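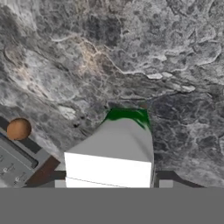
Render: Korkura sim group

Notebook, Wednesday, December

Showdown projections, Dundton at Corrigan

Reran the single-game model this morning with the late injury news in. Corrigan will be without the starting quarterback and the slot receiver. Dundton is healthy except for the left guard, who the model doesn't know exists. Still no offensive line input. That stays on the list.

Setup was the same as last week: 3,000 simulated games, scores saved per player, then lineups built from each game separately. Captain spot at 1.5 times points and salary. Seed fixed so the runs can be compared.

First run was bad. The Corrigan backup quarterback came out as the best captain on the slate, ahead of both running backs. Traced it to the rushing share. He has two starts on file, and in one of them he ran in a score from the goal line on a broken play. The model took that as a habit. Pulled his goal line share back toward the league average for backups and ran it again.

Second run looks reasonable. Dundton's lead back is the top captain, kickers are up a little, and both defenses are in play because the total is so low. Of the 1,402 lineups left after duplicates came out, 243 have the Dundton defense as captain. That feels high to me. Sacks might be getting counted twice when a fumble comes on the same play - need to check the scoring table before anyone uses this.

Receivers on the Corrigan side are still a mess. The slot targets have to go somewhere and right now they get split evenly, with the third tight end getting a share. Set him to zero by hand for tonight. Handarport's sheet gives most of them to the running back on short throws, and I think they have it right.

To do: sack and fumble check, target split, save the 4:00 inactives before the file gets overwritten again.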